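How to tidy a wall unit with open shelves

A wall unit with open shelves looks nice for one week, and then small things collect on it. I use this method at home and it takes me 28 minutes. My friend Leen Matar tried it too and she now does it every February.

What you need: a soft cloth, a bag for rubbish, and some cable ties.

Step 1. Clear the counter first

Begin with the low part, where the hands put everything. Hair dryer, booklets, short cables — take each one and decide if it lives here or in another room.

Step 2. Give the big book its place

A heavy hardcover should have a shelf of its own. You can lean it or lay it flat, but flat is better for the spine.

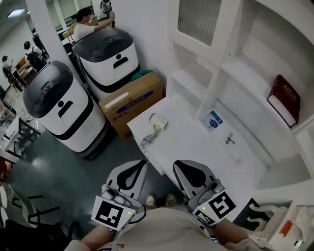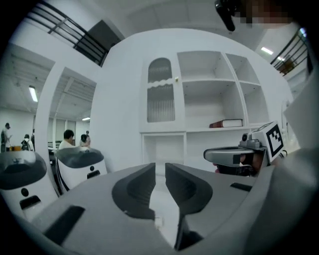 Step 3. Wind the cords

Let the hair dryer cool down before you put it away. Make wide loops with the cord and do not pull it tight around the handle.

Step 4. Wipe from top to bottom

Ribbed glass keeps dust in the lines, so wipe along them with a damp cloth. Then do the shelves, and the counter last.

If you have questions, write to me under this page.

Siham Mansour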